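Home > Gallery > Teaching by Hand

April 21, 2020
By Orathai Thongdee

In the Prasulel project we teach a robot to clean small rooms. Before the robot moves, a person must show the task, and we record many such demonstrations. Paweena Kaewsai plans the tasks and I look after the recordings. We have 1,870 of them now. The gallery is small, but I hope it gives a good idea of our daily work. 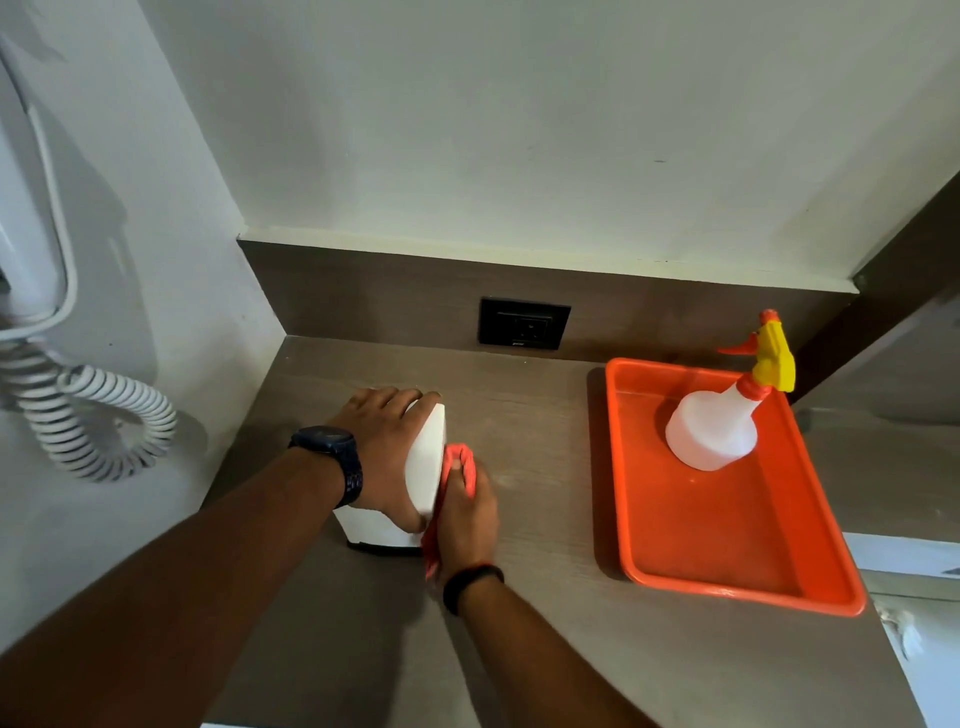

How long does one demonstration take?
Most of them last less than four minutes, and we repeat any that contains a long pause.

Wiping the side of a white box with a cloth. One hand holds it from the top and the other hand does the rubbing. For a person it is one simple movement, but for the robot we must describe it as two jobs done at the same moment, holding and pressing. Spray bottle in the orange tray, to the right.

The next group of tasks will be shown by remote control, with the Stelen arm. It is slower, and the operator needs some days of practice before the movements become smooth. Paweena wishes to collect 300 demonstrations in this way during May. After that we will compare both methods on the same tasks, and I will add the new pictures to this page.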